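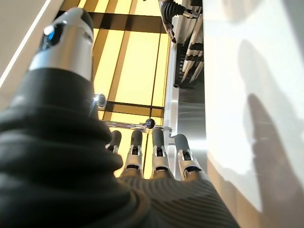
*Hand at the cell, fingers raised, seen from the wrist camera.*

# Hand fault on the Firlow cell: questions and answers

Last updated April 15, 2024. Maintained by Živko Atanasov, Nastari controls group. If your question isn't covered, use the cell channel and put "Firlow" in the first line so it gets picked up.

## What happened?

During a handover sequence the hand stopped answering position commands but kept its last grip force. It was holding a part at the time. The arm carried on along its path for 2 seconds before the supervisor program noticed and called a protective stop. The part was bent against the fixture. The operator was outside the guarded area and there were no injuries.

## Was it the arm or the hand?

The hand. The arm logs are clean, and the arm did what it was told the whole time. The hand controller lost its link to the cell controller and went into "hold last," the factory default.

## Why did the link drop?

The signal cable had worn through inside the ribbed cover, at the point where the cover folds when the wrist is bent all the way back. You can't see that spot without sliding the cover down. From the outside the cable run looked fine at the last two inspections.

Sketia, who supplied the cover, have been sent the damaged cable and our bend measurements. We don't have their reply yet.

## Why did it take 2 seconds to stop?

The link timeout was set to 2,000 milliseconds during commissioning, when we were getting a lot of nuisance stops. It should have been put back afterward and wasn't. It is now 94 milliseconds. That value came from testing with the link under full load, so please don't round it up.

## Does the thumb sensor have anything to do with it?

No. The sensor in the thumb cap reports on a separate line and kept sending good data through the whole event. Its readings are how we worked out that the grip force never changed.

## Can I run the hand now?

Yes, at reduced speed and only with a cable that has been replaced and signed off. Before the first cycle of a shift:

1. Slide the cover down and look at the cable over the full length of the fold.
2. Bend the wrist back to its limit by jogging, with the gate closed, and watch the link counter. Any missed packets means the hand is out of service.
3. Open and close each finger and the thumb once.
4. Put the cover back with the seam away from the cable.

Step 1 is done with the arm locked out. Power to the hand has to be off at the isolator. The pendant stop doesn't remove it.

## How often is the cable changed?

Every 600 hours of run time. It used to be "when needed." The hours are on the maintenance page of the panel, and the count is reset by whoever fits the new cable.

## What if the hand freezes while holding something?

Press the stop. Don't pull on the part. A frozen hand may still be holding with full force, and the fingers can move when the link comes back. Lock out the power, wait for the panel lamp to go off, and use the manual release on the hand controller. If the release doesn't free the part, leave it there and call maintenance.

## I reset the fault and it cleared. Do I still report it?

Yes. We found 6 earlier link faults in the log that were reset at the panel and never written up. All of them happened with the wrist bent back. With reports we would probably have found the wear before the part was lost.

## Does this affect the other gripper?

It has a different controller and opens its link check at every move, so it doesn't have the same timeout problem. We checked its cable anyway and found no wear. It stays on its normal schedule.

## Who can sign off a repaired hand?

Tadhg Ní Mhurchú or Živko Atanasov. Contractors from Mac Giolla can fit the cable but can't sign it off.

## What is still open?

- Changing "hold last" to a controlled stop. The hand can't simply open on a lost link, as it would drop whatever it has.
- A longer cable loop at the wrist, being tried on the bench.
- Sketia's answer on the cover.
- Updating the training sheet. The printed copy at the panel still shows the old reset procedure and should be ignored until it is replaced.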